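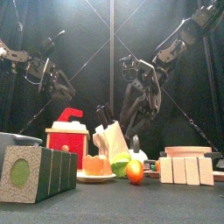

Section 3. Setting Up the Kondar Play Kitchen Tabletop Set

Read this section through before you lay out the pieces. The set is meant for children over the age of three, and an adult should do the first set-up.

3.1 Before you start

You will need a flat table, a dry cloth, and the parts sheet from the inside of the lid. A dark table top or a plain mat makes the small parts easier to find when it is time to put them away.

The Kondar set can be used alone or with other play kitchen pieces you already own. If you are mixing sets, keep the parts sheets together in one envelope. Knobs and handles from different sets look alike but do not always fit each other.

3.2 Checking the pieces

1. Take each piece out of its bag and set it upright on the table. Cut the bags up and throw them away.

2. Wipe each piece with the dry cloth. New wooden pieces may carry a little sawdust in the corners.

3. Run a finger along the edges of the wooden pieces. If you feel a rough spot, rub it lightly with fine sandpaper (400 grit) in the direction of the grain.

4. Turn each knob and move each handle once. They should move without force. A new knob may be stiff for the first few days.

5. Check the pieces off on the parts sheet. Report missing parts within 32 days of purchase.

Caution: Do not give the set to a child until every knob has been checked. A knob that pulls off in your hand is a choking hazard. Put that piece aside and see 3.5.

3.3 Arranging the table

1. Put the tall pieces toward the back. The kettle and the knife block are easier to reach over than around, and a child will knock them down if they stand at the front edge.

2. Set the red box with the hook-shaped handle where the handle can be moved freely. Turn the box so that its orange knob faces the child.

3. Place flat boxes and low containers last. They can go at the front or at either side.

4. Leave a clear space the width of a dinner plate in front of the child. Most play takes place here, and a table with no free space leads to pieces on the floor.

Note: If two children are playing, seat them on neighboring sides of the table. Seated opposite each other, they will both pull the same pieces toward the middle.

Note: A smaller child may do better with half the pieces. Keep the remainder in the storage box and swap them over on Sunday, or whichever day suits you.

3.4 Using the set

The kettle is for pretend pouring. Do not fill it with water, hot or cold. Water left inside will mark the surface and may loosen the joints.

The pieces are not for use with real food. They must not be put in an oven, a microwave, or a dishwasher, and they must not be stood on a working stove, even for a short time.

Caution: Play knives have blunt edges but can still hurt an eye. Show the child how to return them to the block after use.

Do not hang bags, cups, or cords from any handle. The handles are made for a child's hand and will bend or come loose under weight.

3.5 Refitting a loose knob

1. Pull the knob straight off. Do not twist it.

2. Scrape any old glue from the peg and from inside the hole.

3. Put one drop of wood glue in the hole, push the knob on, and wipe away the extra.

4. Leave the piece overnight before anyone plays with it.

If the peg itself has snapped, do not try to glue it. Order spare part 63 (knob with peg) from the Nerport parts desk and follow the leaflet that comes with it.

3.6 Putting the set away

1. Empty all containers. Small parts left inside are the ones most often lost.

2. Pack the wooden boxes first, with their handles pointing up.

3. Lay the kettle on its side on top of a folded cloth.

4. Fill the gaps with the small pieces and close the lid. If the lid does not close flat, take out the top layer and try again. Do not press down on it.

Store the set in a dry room away from radiators. Painted surfaces will fade if they stand in direct sun.

For cleaning stains and touching up paint, see Section 4.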